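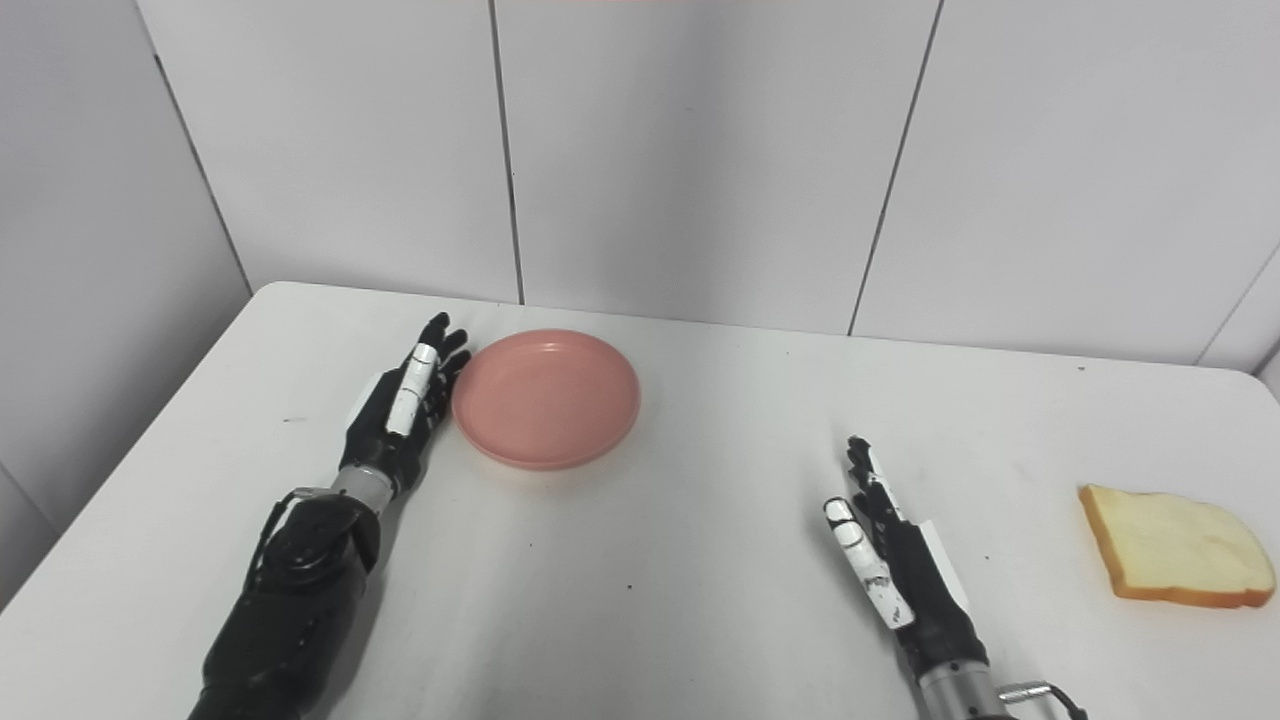 Fig. 1. White table and pale wall tiles, soft even light.

The Old Weighhouse at Different Hours: A Phone Photography Project
Ekene Edet
Intro to Digital Photography, spring term

Why I picked it

I walk past the Weighhouse in Clastham pretty much every day on my way to the bus, and until this class I had never really looked at it. It has the year 1606 cut into the stone over the door (the 6s are a little lopsided, which I love) and it sits right on the bank of the Clirach, so there's nearly always a reflection of some kind going on. When we were told to choose one subject and stick with it for nine weeks, I wanted something that would hold still. People get tired of being photographed. My sister lasted one afternoon.

My question was pretty simple: how much can the time of day change a photo if I stand in the same place and use the same phone? I guessed morning would win easily. I was wrong about that, more below.

What I used

My phone is a Wundetti my cousin passed down to me, with a scratch near the lens that shows up as a little streak if the sun hits it sideways. I thought about borrowing a real camera from the department but I wanted to see what I could get out of the thing that's already in my pocket. I did buy a cheap clamp tripod, and I used the free version of the Vörös app for locking the exposure and for my edits. The edits were small: straightening, a bit of cropping, and pulling down the highlights when the sky went white.

I shot from the third bench on the far side of the river. I scratched a chalk mark on the paving so I'd get the tripod back in the same spot, and the rain washed it off in the first week, so after that I lined up the chimney with the lamppost and hoped for the best. If you flip through the set fast you can see the building hop left and right a little. Sorry!

How it went

The first two weeks were bad. Everything came out gray and flat and I kept zooming in, and zooming on this phone just makes mush. My teacher wrote "walk closer" on my contact sheet, but there's a river in the way, so I cropped afterward and lived with it.

March was when it got fun. The mist comes up off the water at around sunrise and hides the bottom half of the building, so the roof kind of floats there. I got up at 5:30 for this more times than I'd like to admit. The trouble is that every morning picture ended up looking like every other morning picture. Pretty, sure, but when I laid them side by side I couldn't tell you which was which.

The ones I kept going back to were from the twenty minutes after sunset. The sky goes this deep blue, the lamp by the door comes on, and you get a long orange wobble across the river. The phone struggles with it (lots of grain in the shadows) but I like the grain. I learned to tap on the lamp to set the exposure and then drag it down a bit, otherwise the light turns into a big white blob. Using the self-timer helped too, because even my finger on the screen was enough to blur things.

Noon was the worst, and I have plenty of proof. Hard shadow under the roof, bleached stone, and a parked van in half of them.

Picking the final set

By the end I had more than 4000 pictures, and that's way too many. Next time I'd take five per visit and go home. I sorted them over spring break on my bed, deleted all the blurry ones, then asked three friends to pick favorites without telling them the times. They all went for dusk, with one vote for a rainy afternoon shot I'd almost thrown out.

The final set has 8 prints: four at dusk, two in the mist, the rainy one, and one noon picture so you can see what I mean about noon. I printed them matte because the glossy test print made the river look like plastic.

What I'd change

I'd write down the weather every time. I have a whole folder from the middle of the project where I can't remember if it was cloudy or if I just had the exposure wrong. I'd also clean the lens before every session, seriously, there's a thumbprint in most of week six.

I'm still going to the bench some evenings. The swallows are back and I'd really like to get one over the roof.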